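インターロッキングブロック「Trernen(トレルネン)」 住宅地内道路・通路用

ホーム > 外構・舗装材 > コンクリートブロック舗装 > Trernen

メーカー:Tonwood
取扱い:Prodevex 外構資材部
区分:車道・歩道兼用
在庫区分:標準色は在庫品、混色は受注生産
更新日:2024年8月12日

商品概要

Trernenは、住宅地の区画道路、共用通路、駐車スペースのアプローチに使う長方形のインターロッキングブロックです。乗用車と小型の配送車が日常的に通る場所を想定しています。歩行者専用の園路や玄関まわりにも同じ製品をそのまま使えるため、道路と敷地内の舗装をひとつの材料でそろえたい場合に選ばれています。

形状は面取りのある単純な長方形です。かみ合わせ用の凹凸は側面にありません。荷重の分散は張りパターンと目地砂で確保する設計で、車両が通る範囲はヘリンボーン張りを標準としています。歩行者だけの範囲では馬張り、市松張りも選べます。

表面は細かい骨材を使った普通仕上げです。ショットブラスト仕上げ、研磨仕上げはTrernenには設定がありません。これらの仕上げをご希望の場合は外構資材部までお問い合わせください。

仕様

製品名:Trernen
材質:コンクリート(表層着色)
形状:長方形、上面四辺面取り
厚さ:77mm
目地幅:2mm(側面のスペーサー突起による)
表面仕上げ:普通
用途区分:車道・歩道兼用
標準張りパターン:ヘリンボーン
その他の張りパターン:馬張り、市松張り(歩行者部分のみ)
透水タイプ:設定なし
役物:半ブロック、端部用斜めカット

長さと幅は生産工場によって寸法表が異なります。割付図を作成する前に、納入予定工場の寸法表を請求してください。厚さはどの工場の製品でも共通です。

77mmという厚さは、歩道専用の薄い製品と重車両用の厚い製品の間に位置するものです。大型車が頻繁に出入りする場所、バスの停車位置、ごみ収集車が毎回同じ場所で据え切りをするような回転場には、重車両用の製品をお使いください。

色

単色と混色を合わせて11種類あります。

グレー系
・ライトグレー
・ミディアムグレー
・ダークグレー
・グレーブラウン

赤・ピンク系
・モーブ
・ローズグレー
・ブリックレッド

ベージュ系
・サンド
・ライトベージュ

混色
・グレーミックス(グレー系の濃淡を混ぜたもの)
・グレーローズミックス(ライトグレーにローズグレーを混ぜたもの)

在庫しているのはライトグレー、ミディアムグレー、サンドです。ほかの色は受注生産となり、注文確定後のキャンセルはお受けできません。

混色は工場で混ぜた状態でパレットに積んで出荷します。現場では一つのパレットを上から順に使い切らず、複数のパレットから交互に取り出して敷いてください。ひとつのパレットだけで続けて敷くと、パレットの境目で色の帯が出ることがあります。単色の場合も、ロットの違いによる色の差が多少あります。

画面上の色は実物と異なって見えることがあります。色の決定には必ず実物サンプルをご確認ください。ブロックは日なたと日陰、近くと遠くでも印象が変わります。サンプルは卓上で見るのと同時に、施工予定の場所の地面に置いて、立った高さから見ることをおすすめします。

敷設例

住宅地の道路と通路にヘリンボーンで敷いた例です。

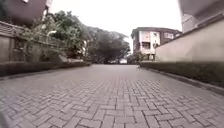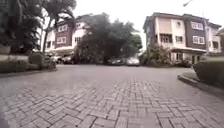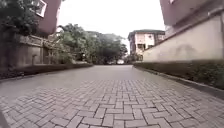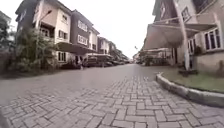
張りパターンと見え方

ヘリンボーン張りは、長方形のブロックを直角に組み合わせてジグザグに並べる張り方です。足元では一枚ごとの形と目地がはっきり見えますが、距離が離れるにつれて目地は目立たなくなり、遠くでは一面の舗装として見えます。長い直線の道路では、この遠くの見え方が全体の印象を決めます。濃淡のあるグレーを使っても、遠景では中間の明るさに落ち着きます。

1枚目は生垣に沿った広い通路で、グレーの中にかすかなピンクやモーブの色味が混じっています。赤みを少し入れると、緑の植栽や茶系の塀と合わせたときに冷たい印象になりにくくなります。

2枚目は道が広がる交差部の手前です。ヘリンボーンは目地が一方向に通らないため、直線部からこうした広い部分へ続けて張りやすいパターンです。カーブした縁に接する部分は、ブロックを切断して納めます。切断した小片が半ブロックより小さくなる場合は、隣のブロックと合わせて割り直してください。小片は車輪の荷重で動きやすくなります。

3枚目のように低い植栽帯を脇に設ける場合は、縁石で土と舗装を分けてください。縁石がないと植栽側の土が目地に入り、端のブロックも外へ逃げます。縁石の天端は舗装面よりわずかに高くしておくと、雨のときに土が流れ出にくくなります。

4枚目は住宅が並ぶ通りです。各戸の車の出入口も車両部分として扱い、道路と同じ下地の構成にしてください。出入口だけ路盤を薄くする設計は不同沈下の原因になるため、お受けしていません。

下地の構成

標準の構成は上から次のとおりです。

・Trernen本体
・敷砂
・不織布シート(路盤が粗い場合)
・上層路盤(粒度調整砕石)
・下層路盤(クラッシャラン)
・路床

路盤の厚さは、交通量と路床の強さから設計者が決定してください。埋め戻し直後の地盤、建築工事の残土で造成した地盤では、路床の強さを現地で確認してから厚さを決めてください。特に給排水管の埋設部分は、周囲と同じ締固めができているかどうかの確認が必要です。引き渡し後の沈下に関するお問い合わせの多くは、管の埋設位置に沿ったものです。

コンクリート下地に直接敷く場合は、下地に水抜き穴を設け、穴の上に不織布を敷いてください。水が抜けないと敷砂が飽和し、車両の通行で砂が目地から噴き出すことがあります。

施工手順

1. 路床を仕上げ、計画高さを確認します。軟弱な部分は良質な砕石に置き換えて締め固めます。

2. 下層路盤、上層路盤の順に敷きならし、それぞれ締め固めます。路盤の表面で排水勾配を取ります。敷砂の厚さで勾配を調整しないでください。

3. 縁石、側溝、集水ますなど、端部の拘束になるものを先に据え付けます。植栽帯の縁石も同様です。基礎のモルタルが硬化してから次に進みます。

4. 敷砂を敷き、定規でならします。ならした後の砂の上は歩かないでください。雨で濡れた砂は入れ替えるか、乾いてからならし直します。

5. 基準線に水糸を張り、敷き始めの一列を正確に並べます。ヘリンボーンは最初の列のずれがそのまま奥まで伝わります。長い直線では、途中にも基準糸を張って通りを確認してください。

6. 敷いたブロックの上に乗りながら前へ進みます。側面の突起どうしが軽く触れる程度に置き、ハンマーで強く寄せないでください。

7. 端部を切断して納めます。切断には湿式のカッターを使い、切断汁が表面で乾く前に水で流します。乾いた切断汁は白い汚れとして残ります。

8. 表面のごみを掃き取り、ゴムパッド付きのプレートコンパクターで締め固めます。割れや欠けのあるブロックはこの時点で交換します。

9. 乾いた目地砂を掃き込み、もう一度締め固めます。目地が上まで埋まるまで繰り返します。

10. 余った砂を掃き取り、仕上がりの高さと段差を点検します。

目地砂は別売の「Koster 目地砂」を推奨します。2mmの目地に入る粒度にそろえて乾燥させた砂です。一般の川砂は粒が粗く、目地の途中で止まることがあります。固まるタイプの目地材を使う場合は、施工する範囲全体で統一してください。

排水についての注意

Trernenは透水タイプではありません。目地から浸み込む水はありますが、排水は表面の勾配で行うものとして計画してください。道路の中央を高くする場合も片側に流す場合も、各戸の駐車スペースの土間と高さを合わせてから路盤を仕上げてください。土間が先に完成している現場では、道路側で無理に高さを合わせようとして水たまりができる例があります。

カーポートの雨樋から出る水を舗装面に直接流すと、落ちる位置の目地砂が洗われます。雨樋はますにつなぐか、落ちる位置に受けを設けてください。

引き渡し後の手入れ

日常の手入れは掃き掃除で十分です。落ち葉が多い場所では、湿ったまま放置すると葉の色が表面に移ることがあります。移った色は時間とともに薄くなるのが普通です。

目地砂は、使い始めの時期に沈んで減ることがあります。最初の雨の多い季節が過ぎたころに一度点検し、減っているところに補充してください。

高圧洗浄機を使うときはノズルを目地に近づけず、斜めの角度で当てます。洗浄後は目地砂の補充が必要です。

オイルの染みは、早いうちに吸着材で取り除いてから中性洗剤で洗います。酸性の洗剤は表面を傷めるため使用できません。

表面に白い粉状のものが出る場合があります。コンクリートの成分が水と一緒に出てきて乾いたもので、強度には影響しません。

生垣や街路樹の根がブロックを持ち上げた場合は、該当部分のブロックを外し、根を処理して敷砂をならし、同じブロックを戻します。樹木の根を切るときは、植栽を管理している業者に相談してください。

部分補修

埋設管の工事などで一部を掘り返すときは、外したブロックを再利用できます。最初の一枚は薄い金属板を目地に差し込んで両側から引き上げます。掘削範囲より広めに外しておくと、戻すときに周囲との高さを合わせやすくなります。

新しいブロックで補うと、古い部分との色の差が出ます。目立つ場所では、駐車スペースの奥など目につきにくい場所のブロックと入れ替えて使う方法があります。竣工時に予備を保管しておくことをおすすめします。

よくいただくご質問

・車が通らない庭の小道にも使えますか。
使えます。厚さは同じものになります。

・一般の個人でも購入できますか。
パレット単位での販売となるため、工事店を通してのご注文をお願いしています。お近くの取扱い工事店はお問い合わせ窓口でご案内します。

・モルタルで固定してもよいですか。
車両が通る部分では行わないでください。目地が動かなくなり、割れの原因になります。

・ヘリンボーンは45度に振れますか。
できます。端部の切断が増えるため、役物の斜めカットを併用してください。道路の縁に対して直角に張る場合と、必要な数量が変わります。

・冬に凍る地域でも使えますか。
使えます。路盤の凍上対策は地域の基準に従って設計してください。除雪車を入れる場合は、刃先にゴムの付いたものをお使いください。

ご注文と納入

標準色は在庫があれば、ご注文から10営業日以内に出荷します。混色と受注生産色は、注文時に工場の生産予定を確認して回答します。3月は出荷が集中するため、3月納入の物件は早めに数量をお知らせください。

車上渡しが基本です。荷降ろしにはフォークリフトまたはクレーン付きの車両が必要です。パレットは平らで固い場所に置き、2段を超えて積まないでください。仕上がった舗装の上に仮置きする場合は、下に合板を敷いてください。

数量は実面積に切断ロスを加えて拾います。曲線の縁や円形の交差部がある図面は、外構資材部で割付と数量の確認を行います。図面をデータでお送りください。

サンプルは一つのご依頼につき2色まで無料です。混色は一枚では判断しにくいため、複数枚を組にしてお送りします。

関連製品

・Koster 目地砂(乾燥品、袋入り)
・Tonwood 縁石(直線用、曲線用)
・Tonwood 重車両用ブロック

お問い合わせ

Prodevex 外構資材部
担当:Nahom Kumsa
サンプル請求、寸法表の請求、割付のご相談は、本サイトのお問い合わせフォームから「Trernen」を選択してお送りください。

仕様は改良のため予告なく変更することがあります。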